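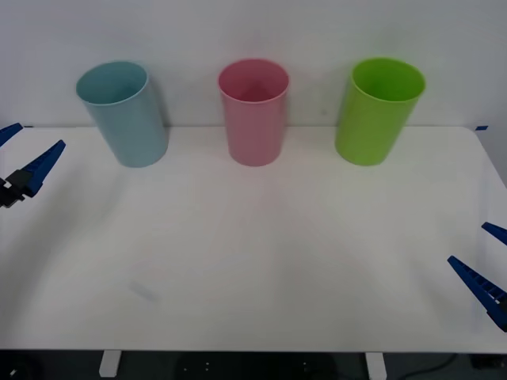
Diệp Vũ writes that the Keltik picked up no hum on a desk where two other phono stages had, and asks whether the ground post has to be used at all when the turntable has an internal ground. It does not. Leave the post open if the tonearm wiring is grounded through the signal cable.

Skovwood Keltik Phono Preamp for Sampling
$219
In stock. Power supply included.

Overview

The Keltik is a stereo phono preamp for producers who record from vinyl into a sampler or audio interface. It applies the RIAA playback curve, raises the cartridge signal to line level and provides a small number of controls that are useful when the record is being sampled. It has no USB port and no converter. The output is analog and goes to whatever recording device is already in use.

Two turntables can be connected at once. The front switch selects between them and mutes the output during the change, so the switch can be used while recording.

Gain

Gain is set separately for each input, using a rotary switch on the rear panel. The lowest position suits moving magnet cartridges with a high output, including most DJ models. The highest position gives 60 dB and is intended for low-output moving coil cartridges. Start low and move up one position at a time. If the clip light comes on during loud passages, go back one position and make up the difference at the recorder.
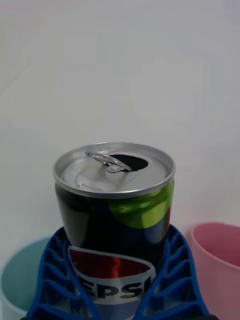

The clip light reads the signal after the equalization stage. It responds to peaks, and a deep scratch will trigger it even when the music is well below the limit. A brief flash on a damaged record can be ignored. A light that follows the kick drum cannot.

Low-cut filter

The low-cut filter has a corner at 14 Hz and is switched from the front. It removes warp and tonearm resonance without thinning out a bass line. Leave it on for recording. Chopped loops taken from a warped pressing will otherwise carry an offset that clicks at the loop point, and normalizing will set the level by the warp and leave the drums low.

Mono switch

The mono switch sums left and right after equalization. On a mono pressing this reduces surface noise, much of which is different in each channel. On a stereo pressing it can be used to check how a sample will sound on a club system before time is spent cutting it. The switch affects the main output only. The second output, marked Direct, is always stereo and is not muted when the input is changed.

Connections

Inputs: 2 stereo pairs, RCA, each with its own ground post
Main output: balanced, quarter-inch jacks
Direct output: unbalanced, RCA
Power: external supply, locking connector

The balanced jacks accept unbalanced cables. Level drops by half when they are used this way, and the gain switch does not need to be changed to compensate unless the recorder is short of input gain.

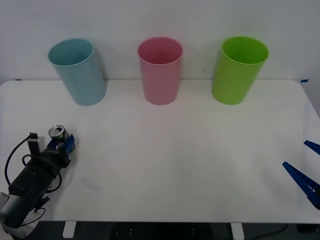 Reading time: 2 min

Setup notes from Ngọc Âu

Connect the turntable and ground wire first, then the outputs, then power. Turn the recorder's input down before switching on. The output stays muted until the supply has settled, and the front light changes from amber to white when the mute is released.

Place the preamp away from the turntable motor and from any power transformer. If hum remains, rotate the unit a quarter turn before changing cables. Hum that changes with position is being picked up through the air. Hum that stays the same is usually a ground problem, most often the computer and the turntable being on different outlets.

Record at the sampler's highest available resolution and leave some headroom. Declick after recording, on a copy. For records played fast and slowed down later, note that the RIAA curve is applied at playback speed, so the tonal balance shifts along with the pitch. This is normal, and many producers want the result.

Compatibility

The Keltik works with any turntable that has a phono-level output. If the turntable has a built-in preamp, set its switch to Phono. Ceramic cartridges, found in many portable players, are not supported.

The rack tray is sold separately under the name Fatis and holds one Keltik on either side.

In the box

Preamp, power supply, ground wire, four adhesive feet, printed manual. RCA cables are not included.

Technical questions: Chiến Thân, product support
Repairs and spare parts: Huệ Võ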